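Why Does a Whisk Have So Many Wires? (And Other Things Your Kitchen Tools Would Love to Tell You)

Posted September 2, 2018

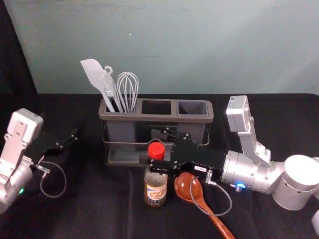 I have a favorite spot in any kitchen, and it isn't the fridge. It's wherever the cooking tools live. Some families keep them in a drawer, some hang them on hooks, and some stand them up in a caddy, like pencils in a pencil cup. I like the caddy best! You can see what you've got, you can grab it fast, and you don't have to dig through a jangly drawer and poke your thumb on a corkscrew.

So today I want to talk about three tools that often end up living together - the spatula, the slotted turner and the whisk - and then about little bottles of sauce, which have a pretty good trick of their own.

The spatula

A flat spatula is really just a ramp with a long handle. You've seen ramps at the skate park and at the back of moving trucks, right? A ramp lets you get something heavy up high without lifting it straight up. When you slide a spatula under a pancake, the thin front edge goes in first, and the pancake rides up onto the flat part. Scientists call this kind of shape an inclined plane, but you can call it a ramp. I do.

Try it with a piece of toast and a ruler. Lay the toast on a plate and push the ruler under it slowly. Now try to pick up the toast with the round end of a marker. Much harder! The marker has no thin edge, so it just shoves the toast across the plate.

The head of a spatula is wide for a reason too. A pancake is floppy. If you hold up only the middle, the sides droop, and then you get a folded pancake (still tasty, kind of sad looking).

The slotted turner

A turner does the same lifting job, so why would anybody cut slots in it? Think about an egg frying in butter, or a dumpling that has been sitting in hot water. When you lift it out, you want the food and you don't want the puddle. Liquid can slip through the slots, but the egg is too big to follow it.

There are lots of things in the world that work this way. A pasta strainer is one. So is the drain in your bathtub, and the metal grate by the curb where rainwater goes down. My old soup ladle has no holes at all, and thank goodness, because a ladle with holes would make dinner take forever.

Some turners also have a ring or a hole at the very top of the handle. That's for hanging. When I was in second grade my grandmother's kitchen had a whole row of hooks over the stove, and every tool had its own hook, and if you put one back in the wrong place she knew before she'd even turned around.

The whisk

Okay, the whisk! My favorite. It looks like a tiny birdcage that somebody forgot to put a bird in.

If you stir cream with a spoon, the spoon pushes through one time for each stir. But a whisk is made of lots of loops, and every loop pushes through on its own. So one swish with a whisk is like many swishes with a spoon, all squeezed together. Each wire also drags a bit of air down into the cream with it. The air gets trapped as little bubbles, and the more bubbles you trap, the fluffier it gets. That's what whipped cream is - cream holding on to a huge number of bubbles.

Last December I timed myself making whipped cream for cocoa. I counted 440 swishes before it stood up in soft little hills, and then my arm wanted to go lie down. My cousin took over for 62 more, and that was a mistake, because it started turning lumpy. If you keep going past lumpy, you get butter. I'm not kidding. Butter is what happens when the fat in the cream sticks together in clumps.

Sauce in a little bottle

Have you ever tipped a bottle of soy sauce and had way too much come out? I have ruined a whole bowl of rice like that. Plenty of sauce bottles have a small opening, and a small opening only lets a small stream through. But sauce can't come out unless air goes in to take its place. With a narrow opening, the air and the sauce have to take turns, and that's why you sometimes hear that glug, glug, glug. Every glug is a bubble of air climbing in.

You can test it with water at the sink. Fill a bottle with a skinny neck, turn it straight upside down, and listen. Then try it again, but swirl the bottle in a circle as you tip it. The water makes a little tornado with a hole down the middle, and the air goes up through the hole while the water comes down. My bottle took 14 seconds with plain glugging. See if your tornado beats your glugs!

One more thing to try

Ask a grown-up for two bowls, a spoon, a whisk, and a squirt of dish soap. Put the same amount of water in each bowl and add a drop of soap to both. Stir one with the spoon for 45 seconds. Whisk the other one for 45 seconds. Then look at them side by side and measure the foam with a ruler. Write your numbers down, because you'll want to try it again with warm water.

Please don't use the tools near a hot stove by yourself. And when you're done, rinse the whisk right away. Dried-on gunk between the wires is the worst thing to scrub, and guess who gets asked to scrub it.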